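Returns Desk 5, Skerkside. Pre-shift check, two-arm station
Filled in by: Celina Nowakowski
Second reader: Bogdan Kaczorowski
Shift: Sunday early
Key: OK / FIX / WATCH / N/A

1. Before power on

E-stop, desk side. OK. Pressed, latched, released. Click is fine.

E-stop, aisle side. OK. Still needs a bigger label, third time I write this.

Arm mounting bolts. OK. Paint marks line up on both.

Cables clear of arm travel. WATCH. Clear at the bases. On the desktop they creep toward the work area by the end of a shift. Want clips. Ask Prudik if the clips they sent for desk 3 fit, otherwise tape for now.

Jaw faces, both arms. OK. Wiped down. Left has a bit of cardboard fuzz in it most mornings, goes in the log as normal wear.

Floor around operator spot. OK. Mat is flat again after somebody moved it.

2. Power on, nobody within reach

Status lights. OK both.

Home position, left. OK.

Home position, right. OK, slower than left. Was slower last week too. Bogdan says inside limits, I say write it down anyway.

Speed limit set to 200 mm/s for shared work. OK. Checked on the screen and not from memory please, Grażyna found it on the old setting in November and it had been signed OK for a week.

Log window open and scrolling. OK. Leave it open. If you close it Davari can't tell us anything when we call.

3. Handling test

Test carton, shoebox size, standing and flat. OK standing. FIX flat. Grip on the flat lid slips when the lid is loose, box goes down on its corner. Ticket 3836, open. Until its closed, flat boxes with loose lids go to the manual bench.
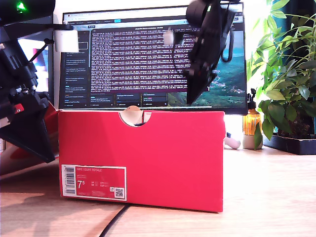
Manual bench is the part I want to talk about, because the checklist has no line for it and it should. When the arms took over the turning and label reading we went from four people on returns to two per shift. Fine on paper. But everything the arms can't grip comes to the bench, and what comes to the bench is the awkward stuff: crushed corners, torn lids, things taped shut with half a roll. So the easy lifts are gone and the bad ones are all one person's. Barbara had a sore wrist after three shifts in a row there. Reported, in the book.

Asking for: bench turn max two hours, then swap. Written on the rota, not left to whoever is nice about it.

Label side facing out before release. OK.

Hand-over pause. WATCH. Arms stop when you lean in, good. They restart a bit quick after you lean back. Newer people flinch. Can the delay be 5 seconds? Bogdan to ask.

Two arms, same box. OK. No contact between arms in test. Right one waits like it should.

4. Desk and surroundings

Personal stuff out of arm reach. WATCH. General reminder to all desks, same as last month. Bottles and plants live outside the taped line. If theres no taped line at your desk, tell me, I have tape.

Lighting. OK in the morning. Low sun through the windows is a problem for label reading later on, blinds down after 14:00.

Screen angle. FIX. You have to twist to read the log while standing at the bench. Marciniak quoted a swing bracket, no answer from purchasing yet.

Noise. OK.

5. People

Operators trained on this desk and signed. OK for Barbara, Grażyna, me. Bogumił Jasińska still needs the lockout part, has done the rest. Not alone on desk until then. This means Sunday late needs a second name, currently blank.

Stop-work rule known by all. OK. Asked each person, all could say it. Anyone can stop the arms, no reason needed, no questions from the lead at the time.

Rest break taken away from desk. FIX. Gets skipped. With four of us somebody covered. With two, the arms keep going and people feel they have to keep up. Set desk to pause for breaks, the function is there, we just don't use it.

Comments from second reader (B.K.)
Agree on flat boxes and on the bench rotation. Restart delay, will call Davari this week. Don't agree the right arm homing needs a ticket but leaving it as noted. Break pause: yes, turning it on from next shift, will show everybody where the button is.

Open items carried over: lid grip, aisle label, bracket, cable clips, lockout training.

Result: desk released for use with limits, flat loose lids by hand.
Signed C.N. 05:50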